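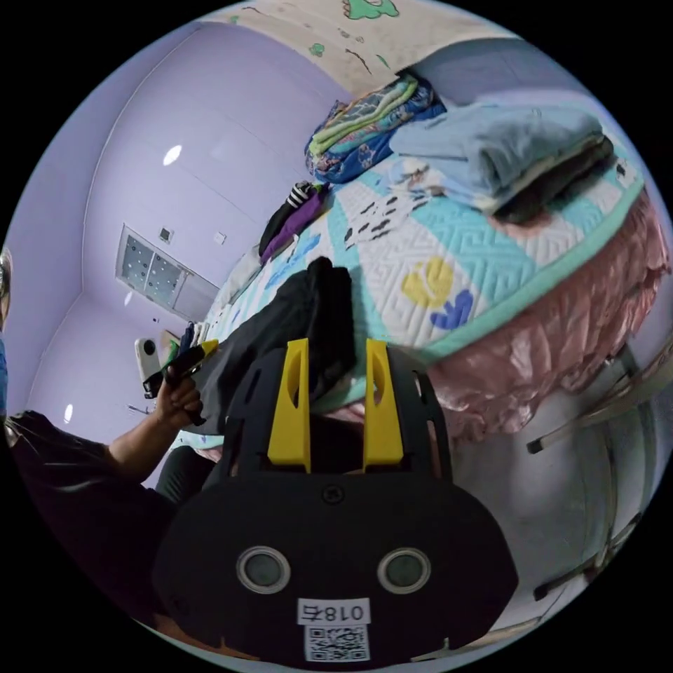

Section 4 of the Isanau Hand-Held Gripper Guide covers picking up and moving soft goods, including clothing, towels, and bedding. It assumes that the operator has completed Section 3 (Power and Pairing) and that the unit has been registered in the Torik app. Soft goods should be gripped in a gathered bunch, with the fabric between the two yellow fingers and the remainder left to hang, as with the black garment lifted at the bedside. Do not attempt to grip a garment flat along its full width.

4.1 Before You Begin

1. Confirm that the unit label and the QR code sticker beneath it are clean and legible. The Torik app will not open a session on an unread code.
2. Wipe both round windows on the rear plate with the dry cloth supplied. Do not use alcohol or glass cleaner.
3. Check that the screws on the plate are seated. If a screw is loose, tighten it by hand with the Paterson driver from the accessory case.
4. Remove belts, pins, and any item with an exposed zipper pull from the work surface.

NOTE: Units shipped before March carry firmware 15. These units must be updated before the soft goods mode will appear in the menu.

4.2 Gripping a Garment

1. Select Soft Goods from the mode menu.
2. Hold the unit with the fingers pointed toward the garment and the rear plate facing you.
3. Lower the fingers over a raised fold. If the garment lies flat, pinch up a fold with the free hand first.
4. Close the fingers slowly until the fabric is held. A small peak of cloth may stand above the fingers, and this is acceptable.
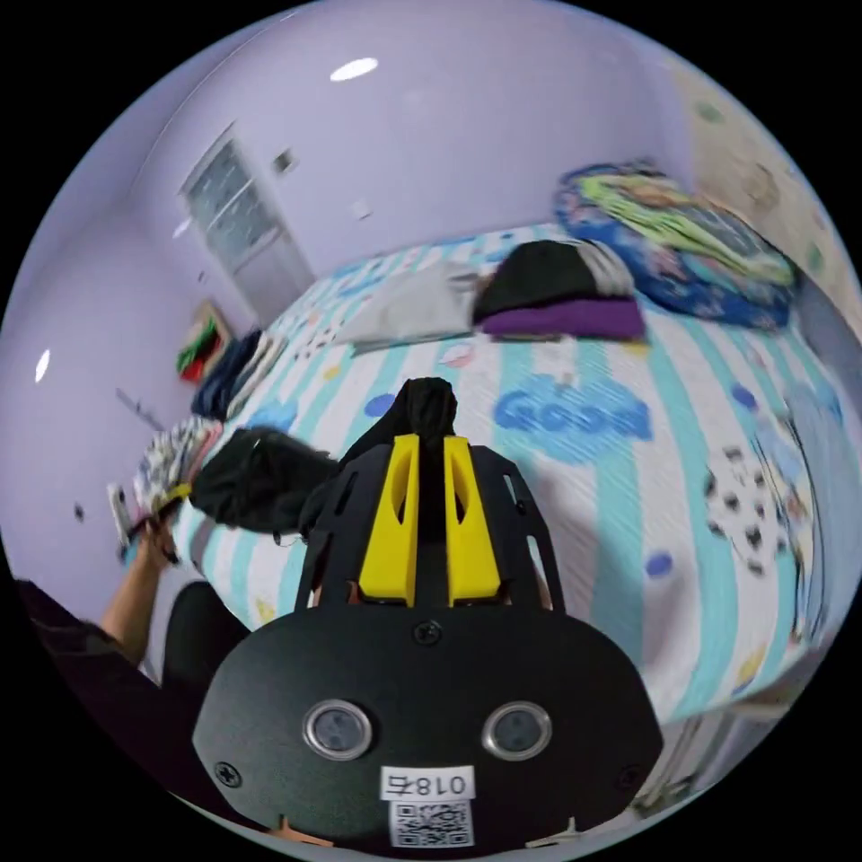
5. Lift straight up and pause before moving sideways.
6. Carry the garment to its destination, lower it until it touches the surface, and open the fingers fully.

CAUTION: Keep hair, cords, and the free hand clear of the fingers while they are closing.

4.3 Releasing and Resetting

After each release, bring the fingers together with no fabric between them and hold the unit still over the work surface. The app records this closed position and uses it as the starting point for the next grip.

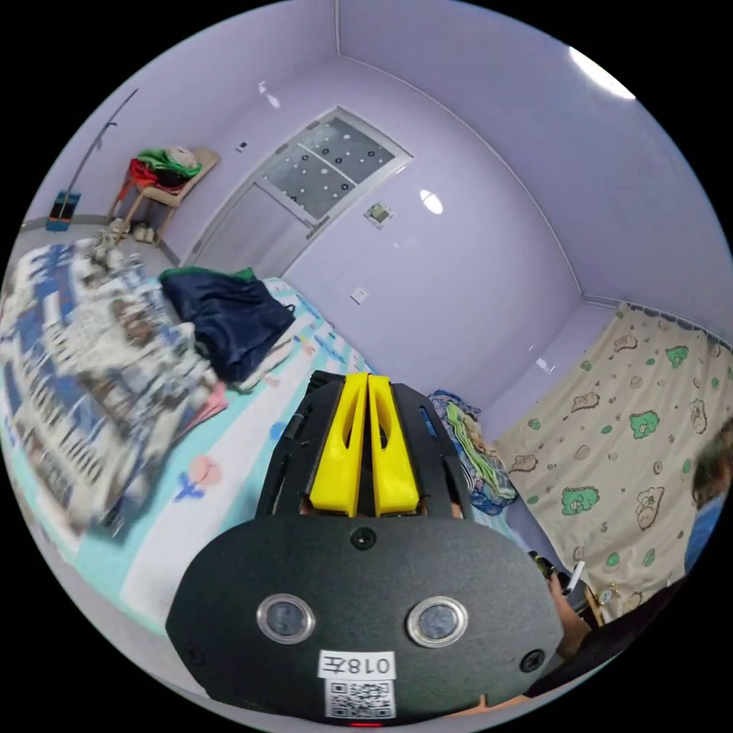

If the app reports error 29, the closed position was not recorded. Open the fingers, check for lint in the slots, and repeat the step. If the error returns, note the unit number and contact Vernov Service, quoting part 984.

Revised 14/09/2023. Continue to Section 5, Storage and Charging, on page 43.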